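Chapter 4
Songs That Sell the Picture: The Soundtrack Album

I bought my first soundtrack album before I'd seen the movie it came from. I was twelve, the record was marked down, and I played it so many times that when I finally got to a theater I spent two hours waiting for the songs to show up (one of them lasted nine seconds, coming out of a car radio!). I felt cheated, and I've been curious about soundtrack albums ever since.

So that's what we'll be digging into for the next 40 pages. Chapter 3 was all about the score – the music written to fit the action, cue by cue. Now we turn to the other kind, the album of pop songs that gets sold next to a movie and sometimes does better than the movie does.
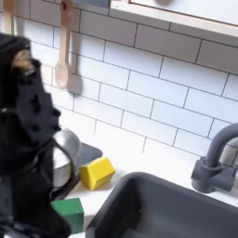

A quick word about terms before we get going, as my students mix these up every single year. A "score" is music composed for the film. A "song soundtrack" is a collection of separate tracks, some written for the film and some borrowed from older records. Plenty of albums have both, and a few are labeled "music inspired by," which can mean the songs are nowhere in the movie at all. Check the back cover!

We'll start with a small case, a roller-rink romance called Skermont. It opened in August on 907 screens and was gone from most of them in three weeks. The album hung around for more than a year. Dorin Anghel, who picked the songs, told me he chose the big skating number before there was a finished script, and the director, Delyth Owen, ended up rewriting the last reel so it would fit.

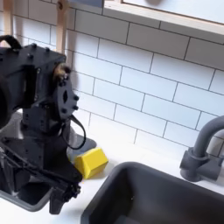
I love that story, partly because it runs backward from how we usually picture the job. Keep it in mind when you get to Section 4.2, where Eirlys Phillips walks us through the paperwork on a single borrowed song. It's slow going in places, I'll admit, but stick with it – you'll need the difference between a sync license and a master license for the project at the end of the chapter.

Before you read on, pick a movie you know well and write down every song you remember from it. Then watch it again and see which ones you missed. Bring both lists to class.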